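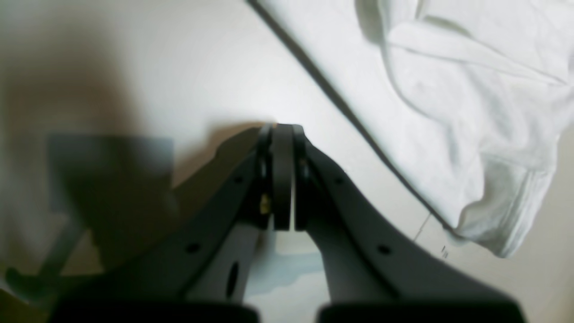
Pre-session check, teleop bench 7 — cloth folding demos
Hadelside workshop, March
Checked by: Flora Matheson
Operator: Ebuka Okoro

1. Fingertip pads
OK. Ends line up side by side, narrow gap. Jog open and shut from the handset before the first demo, every time.

2. Finger screws and linkages
OK. Hand tight plus a nip with the small driver. Brass coloured one by the left pad is the one to watch, Dougal found it backed out last month.

3. Wrist camera
OK for use. Gripper and cloth sharp, left side blurry. Wiped the lens, no change. Iona to look at focus, not a stop item.

4. Work surface
Comment — pale bluish patch under the fingertips, stain or reflection, can't tell from the feed. Check by eye and note it on the log. Don't want it in 32 demos and then gone.

5. Cloth
White one, start crumpled, upper right in camera view. Shake out and drop again between demos. Do not pre-fold.

6. E-stop
Tested at the bench and at the operator chair. Both cut. Reset ok.

7. Hand guiding mode
FAIL. Arm sags when released at full reach. Remote control only untill Alistair has redone the payload setting. Tag on the handset.

8. People
Nobody inside the tape while the operator has the pedal down. Sleeves up, lanyards off. Applies to visitors to.

9. Recording
Disk has room for 18 more. Last saved demo is 1843, start from there.

Result: pass with comments, item 7 open.
Recheck after lunch — F.M.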